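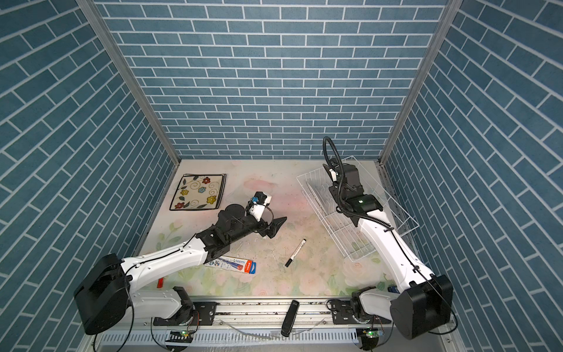 Minutes of the cell upkeep meeting, Nollow workshop

Apr 17, 2019

Present: Huguette Fraser (chair), Shirley Ackroyd, Dev from electrics for the second half, and me taking notes again.
Apologies: the Pesavell lot, who are moving offices this week.

1. Last time's notes

Agreed as they stand, apart from one fix. I'd written that the left arm was getting a new base, and what Huguette said was a new base cable. Quite a difference in the budget! Sorry, Huguette. The cable was fitted the day after we met and Shirley is happy with how it hangs.

2. The rail and the two carriages

This took up most of the first hour (I did warn everyone). Shirley has been cleaning the groove in the rail at the end of each week and still finds bits in it every time. Huguette wondered if we should fit a cover strip along the whole length. Shirley isn't keen, as she'd have to take it off whenever a carriage needs shifting, and then it'll live on the bench and never go back on, which I must say sounds like us.

We settled on a soft brush and the small vacuum nozzle before every first run of the day, with the arms parked and the power off. No air line, please. Last time it was used the dirt went straight down towards the boards underneath, and I was the one on my knees with a torch.

Carriage bolts: Shirley checked both plates and found 2 on the right that wanted a nip up. She's put paint marks across the heads on that side and will do the left to match. If you see a mark that no longer lines up, stop and tell her, don't just tighten it and carry on.

3. Arm cables

The right arm's cable makes a tall loop up over the gripper before it comes back down the arm, and we went round the houses on whether it needs to be that tall. Huguette would like it shorter so it can't catch on the rack. Shirley's view is that the wrist needs the slack when it turns all the way over, and if we take it away we'll be pulling on the connector instead. She's had to replace one of those already and didn't enjoy it.

In the end we agreed to leave the loop alone and move the ties. Shirley will shift the one nearest the wrist a little further down the arm, then run the wrist through its full turn at slow speed with somebody's hand on the stop. If it rubs anywhere we'll look at a sleeve from Gaber, who do one that opens down the side so nothing has to be unplugged.

I asked if the cable on the left wrist could be done in the same way while she's at it, as it curls round the camera rather tightly for my liking. Yes, she'll have a look.

4. Wrist cameras and the shiny plate

My item, so I'll try to be fair to everybody. The square flowery plate is still giving us trouble. The glaze throws bright streaks back at the wrist camera when the arm comes in low, and the swirly black lines round the little flowers don't help the edge finder one bit. Drellex support went through our log and pointed at job 387, where the software took a streak for the rim and set off after it.

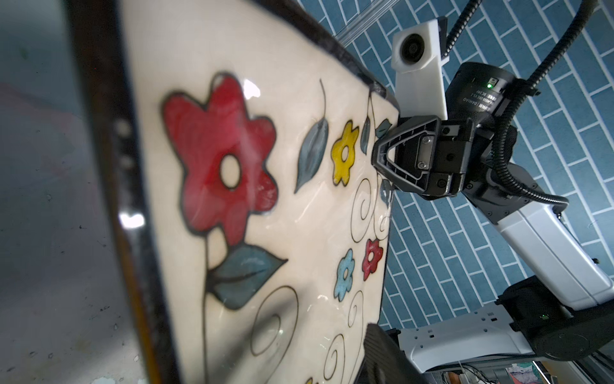 Huguette's first thought was to swap the plate for a plain one, and I argued against that quite hard, because the whole idea of the cell is to cope with the sort of things people have in their kitchens (and my gran would have eaten her tea off that plate, no question). The dark rim is a gift if we can only get the camera to look at it properly. So I'm going to try a lower exposure on both wrists and bring the approach in at a steeper angle. Dev thinks a diffuser over the lamp would sort half of it and costs next to nothing. He'll cut one from the sheet we've got left over.

Lens cleaning: every 8 hours of running, with the proper cloth, and please not your sleeve. I know who you are.

5. Gripper fingers

The ribbed fingers were a good buy and we're all pleased with them. What we haven't got is a rule for when to change a set. Shirley has been going by feel, and she's good at it, but she's off for most of July and the rest of us haven't got her thumbs. She'll write a half-page on what worn ribs look like, with an old pair and a new pair taped to the card so we can compare.

Huguette asked that both fingers on a gripper are always changed together. Agreed straight away, which must be a first.

6. Boards under the rail

Dev joined us here. He'd like the wires running up from the two boards to be tidied into proper bundles and labelled at both ends. At the moment a green light tells you a board has power and tells you nothing else, so he doesn't want anyone taking it as a sign that all is well. Fault code 11 is the one to watch for, and it means the board has lost touch with its carriage. Reseat the plug once. If the code comes back, leave it and ring Dev.

7. Floor mat and bits and bobs

The mat is due a wash. It's got specks and smudges across the middle, and on that pale flowery print the overhead camera does sometimes pick them up as objects. Huguette has a spare and will swap them over, but the new one must be lined up to the same corners or I'll be doing the calibration twice.

The remote should go back on its hook when you've finished with it.

Actions

Shirley: paint marks on the left carriage, move the right wrist tie, look at the left wrist cable, finger card.
Dev: diffuser, wire labels.
Huguette: mat swap, ask Gaber for a price on the sleeve.
Me: exposure and approach angle, then send the new logs to Drellex.

Next meeting is in a fortnight, same room, and Huguette is bringing the biscuits.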